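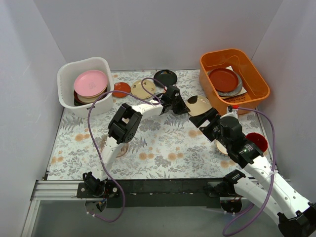 I have worked in the dish room at the Powell plant for long enough to have heard three different managers promise that the hard part of the job was about to go away. The latest promise comes from a company called Fedent, and it comes with two white arms on a rail, a basket on the left, an orange bin on the right, and plates of every color lying in between. When people upstairs talk about "the automated return line," that is what they mean so far. One arm holds a cream plate tilted on its edge beside the bin. I have a hard time looking at it without thinking of my own hands at the end of a lunch shift.

Some background for those who don't work in food service. Powell is a central kitchen. We cook for schools and office cafeterias, and the dishes come back to us in crates. Somebody has to take them out, scrape them, sort them by size and kind, rack them, run them, unrack them, sort them again and stack them for the morning trucks. On a normal day that is eleven of us across the shifts. On a bad day it's seven, and the crates go out into the hallway.

The letter we all got in our mailboxes was dated 27 Jun 2018. It said the company was entering "a learning phase" with Fedent and that no positions would be affected by the learning phase. I read that sentence several times. It is a very carefully built sentence. It says nothing at all about the phase after the learning one, and when I asked at the staff meeting what that phase was called, I was told it didn't have a name yet.

I should say where I stand, as I've been accused of being against machines. I'm not against machines. I love the dish machine. The old conveyor one, a Gornell, was here when I started, and it does the job of a small army with a pump and a lot of steam. Nobody misses washing by hand. When it went down for a week two winters ago we all found out exactly how much we depended on it, and my shoulders found out before the rest of me.

But look at what the Gornell took away and what it left. It took the washing. It left everything on both sides of the washing, and then it set the pace for that. Before, you worked at the speed of a person at a sink. After, you worked at the speed of a belt. The same number of people came in every morning, only now they were loaders and unloaders, and if you needed to stop and blow your nose the belt would let you know about it.

So when someone tells me the arms will take over sorting, my first question is which piece of sorting. Picking up one plate and putting it in a bin with the others is a piece of it. It's the piece that looks like the job if you stand in the doorway for a minute with a clipboard. The rest is noticing. You feel a chip with your thumb before you see it. You know from the weight of a stack that somebody has left a fork in the middle. You know the crates from one particular school will have napkins pressed between the plates, so you tip them first. I have never seen any of that written down, and I didn't see anyone from Fedent writing it down when they came through either, though they were polite and they did ask where the outlets were.

The setup has white walls and a mat with ferns and flowers printed on it, and the plates on it are spread out so there is room to get at them. Our plates do not come spread out. They come in a crate, under gravy.

I put this to one of the visitors and he agreed with me, which I wasn't ready for. He said it would be a long time before the arms could face a real crate. Then he said that in the meantime the thing could work fine if the plates were "presented properly." I asked who would be presenting them. He looked at his shoes a little. I think we both knew it was going to be me.

That is my real complaint, and I'd like it on record somewhere even if it's only on this blog. The talk is always about whether the machine replaces the worker, yes or no. In my experience what happens is a third thing. The worker gets moved around to the front of the machine and spends the day making the world simple enough for it. Scrape, rinse, lay flat, not touching, next. That's a worse job than the one I have. The one I have is hot and loud but I make a hundred small decisions in an hour, and I'm allowed to be good at it.

My cousin works in the warehouse at Sendero, across the river, and they went through this with boxes. They were told 80 percent of the lifting would be gone. She says that was fairly close to true, and her back is better, and she doesn't pretend otherwise. What's also true is that the remaining lifting is all the awkward stuff, the split cartons and the odd shapes, and it comes at you one after the other with no easy boxes in between to rest on. The easy ones used to be your break. They hired nobody for two years and let the older people leave on their own. Nobody was fired, so the company can say nobody was fired.

Management's number for us is over 500 crates a day by the time the new school contracts start. I don't doubt it. I also don't see how we do that with the people we have, and if they came to me and said, look, we can't find enough people who want this work, help us figure out what a machine could take off you, I would sit down that same afternoon. I have a list! Start with unloading the trucks. Start with the floor mats, which weigh as much as a teenager when they're wet. Start with the chemical drums. Not one person on my shift ever said the trouble with this place was picking up plates.

We did get some things out of the meeting — a promise that anyone working next to the arms will be paid the machine operator rate, and that two of us from the floor can sit in when Fedent comes back. I volunteered. I'd sooner be in the room and annoying than hear about it from a letter.

I'm told the arms are better than they were a month ago. I have no way of judging that. I do know I wanted to reach in and take that cream plate and set it down flat, and I'd bet anybody on my line would want to do the same. You see a plate on its edge next to a bin and your hand goes out.

The next visit is planned for after the holiday week. I'm bringing a real crate, one from the napkin school, straight off the truck with the lid still on. I'll write down what they say about it.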